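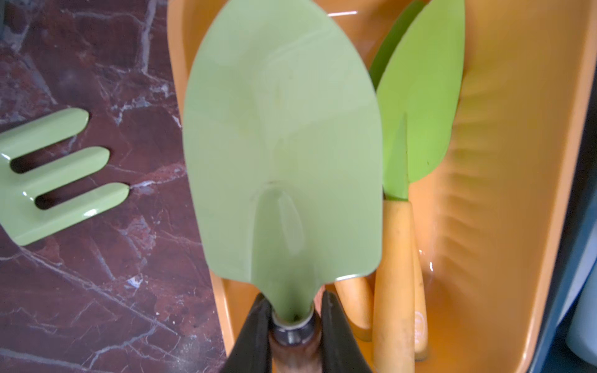

Skirex Robotics Club - Frequently Asked Questions

What is Skirex?
We're the after-school robotics club at Fandham High! We work with one robot arm, a lot of borrowed household stuff and a very loud whiteboard timer. This year the whole club is working on the Garden Caddy project, where the arm learns to pick up hand tools and put them back in their tray.

Do I need to know how to code?
Nope. Plenty of members had never written a line before they joined. You'll start by driving the arm by hand, and once you've fumbled a few pickups you'll have all kinds of questions about how the software side works. That's the best time to learn it. We use Python, and there's a starter folder on the club drive with short programs you're welcome to break.

Who can join?
Anyone in grades 9 through 12. Eighth graders can come to the open build night in March to try it out.

Why garden tools?
They're harder than they look! A trowel has a wide, heavy end and a skinny neck, so where you grab it changes everything. Take it by the blade and it wants to spin. Take it at the neck and you have a much better shot at keeping it straight, but there isn't much room to get the fingers in. Shiny paint gives the camera trouble too, and we've spent whole afternoons just moving lamps. Last year we did wooden blocks, and going back to blocks now feels like a vacation.

What's a "run"?
One try at one task, start to finish. For example: pick up the big trowel, lift it clear of the tray, set it down on the counter. We save every run, including the bad ones. Our goal is 2000 saved runs before the Nilsuwan Challenge, so yes, we really do want you to come drive.

What is the Nilsuwan Challenge?
It's the regional contest for school teams. Each team gets 11 minutes at the table. The judges lay out the tools however they like (overlapping is allowed, and they love overlapping), and you score for each one that ends up where the task card says. Teams can bring up to 2 drivers. We're still working out who ours will be - if you're interested, get your practice hours in.

Can I drive on my first day?
Yes! Do the safety talk first, then someone will sit with you at the controls. Keep your hands off the counter while the arm is powered, tie back long hair, and learn where the red stop button is.

What is Foreo?
Foreo is our name for the control program. Older members wrote most of it, and some of the comments in it are pretty funny. If it freezes, save your log before you restart. Please. We've lost good runs that way.

Does it cost anything?
There are no dues. If you have old hand tools at home, we'd love to have them - different handles, different colors, scuffed up is great. Wipe off the dirt first and put tape on anything sharp.

How do I sign up?
Fill out the form outside the shop room and bring it back with a parent signature. Forms for the spring session are due 13 March 2020. Missed it? Stop by anyway and ask about the waiting list.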